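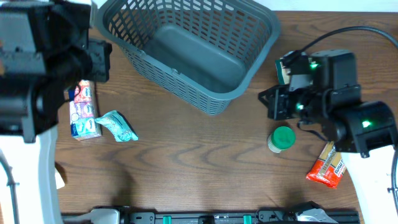
나뭇결이 진한 갈색 테이블과 비어 있는 회색 바구니. 정리는 늘 여기서 시작한다.

바구니부터 비우세요, 그게 첫마디였다. 인사도 채 끝나기 전이었는데! 정리 모임 '가든(Garden)'을 꾸리는 니샤 파탁 씨는 말이 빠르고 웃음이 많다. 나는 수첩을 꺼내다가 펜을 떨어뜨렸고, 그사이에 이야기는 벌써 저만치 가 있었다.

"다들 수납함부터 사러 가잖아요. 저도 그랬어요. 집에 바구니만 19개였다니까요. 그런데 안에 뭐가 들었는지는 하나도 몰랐어요."

그래서 니샤 씨는 어느 해 8월, 집에 있는 물건을 전부 적어 보기로 했다. 부엌 서랍 하나에서만 131개가 나왔단다. 빵 봉지 묶는 끈, 짝 없는 뚜껑, 어디 것인지 모를 나사까지(나사는 우리 집에도 많다). 온 집을 다 적고 나니 609줄이었고, 그 공책은 아직도 책장에 꽂혀 있다.

방법은 싱거울 만큼 간단하다. 테이블 위에 물건을 몇 개만 꺼내 놓고, 가운데에 빈 바구니를 둔다. 그리고 하나씩 정한다. 한꺼번에 쏟아 놓으면 안 되느냐고 물었더니 손사래를 쳤다.

"쏟으면 져요. 산더미를 보면 커피부터 마시고 싶어지거든요. 한 번에 일곱 개, 그 이상은 안 꺼내요."

바구니는 플라스틱에 구멍이 숭숭 뚫린 것을 좋아한다고 했다. 옆이 뚫려 있으면 밖에서도 안이 조금은 보이니까 잊어버릴 일이 적다나. 바닥은 매끈한 쪽이 좋고, 테두리는 도톰해야 들 때 손이 안 아프다. 천 바구니는? "예쁘죠. 근데 저는 과자 부스러기를 흘리는 사람이라서요."

이야기는 자연스럽게 종이 상자로 넘어갔다. 나는 알록달록한 상자를 도무지 못 버리는 사람이라 조금 뜨끔했다. 니샤 씨의 언니 바비타 씨도 그렇단다. 둘이 한집에 살 때는 빈 상자 때문에 꽤 다퉜다고.

"언니는 색이 고우면 무조건 둬요. 저는 접어서 내놓고, 언니는 다시 들여오고. 결국 선반 한 칸을 언니 상자 자리로 정했어요. 칸이 차면 언니가 직접 골라요. 그 뒤로는 안 싸워요."

그럼 종이쪽지 같은 자잘한 것들은 어떻게 하느냐고도 물었다. 영수증인지 메모인지 모를 것들 말이다. 니샤 씨는 그런 건 제일 먼저 읽고 바로 정한다고 했다. 나중에 보자고 옆으로 밀어 두면 다음 주에도 똑같은 자리에 있더라는 것이다. 내 책상 얘기인 줄 알았다.

모임에 처음 온 사람들은 대개 버릴 것부터 찾는다고 한다. 니샤 씨는 반대로 자주 쓰는 것부터 바구니에 담게 한다. 담긴 것을 보면 그 집 하루가 보인다나. 나도 돌아와서 해 봤다. 충전기, 손톱깎이, 약 봉투, 그리고 건전지 한 통. 썩 멋진 하루는 아니지만 어쨌든 내 것이 맞다.

헤어지기 전에, 정리가 하기 싫은 날은 없느냐고 물었다.

"왜 없어요! 그런 날은 테이블만 닦아요. 닦고 나면 하나쯤은 치우게 되던데요. 안 치우게 되면 그냥 자고요."

다음 모임은 2020년 3월 10일에 열린다. 각자 집에서 안 쓰는 바구니를 하나씩 들고 오면 된다. 나는 두 개 들고 갈 생각이다.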